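3.2 Covering the arm
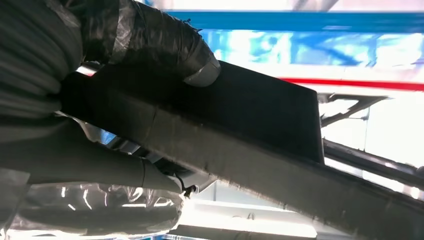

Figure 4. The covered arm from close by, with the dark gripper plate at the centre and clear plastic wrap at lower left.

Most of the parts that go into Minja were chosen before either of us had thought very hard about dust, and it is only fair to the reader to say that this section would be a good deal shorter if we had. The shared workshop at Sondby is a friendly and generous place to build in, but the woodworkers have the benches next to ours, and fine sawdust finds its way into any joint that is left open to it. We therefore decided, after a long evening of tea and argument, to dress the arm from base to wrist and to treat the dressing as a proper part of the design.

The covering is not the same all the way along. Near the gripper we wanted something that would fold and unfold as the joint turned, so a dark grey ribbed cover is used there, with plastic film over it and a band of silver-grey tape to close the end (Figure 4). The long link has a plainer grey wrapping, lapped over itself near the middle, and by now it carries its share of scuffs and specks. Clear wrap serves lower down, where we like to be able to make out the shape of the arm underneath.

Signe Engström did nearly all of the wrapping, and her advice to anyone trying the same at home is to bend each joint to its furthest point before taping anything down. Our first attempt was taped with the arm straight, and the film tore at the elbow after 16 cycles. The second was fitted with the arm bent and went on to complete 2,365 cycles under the Trolance control program before we stopped the test to look inside. Grímur Ingvarsson weighed the whole set of covers at 790 grams, tape included, and that figure is used for the load estimates in Section 4.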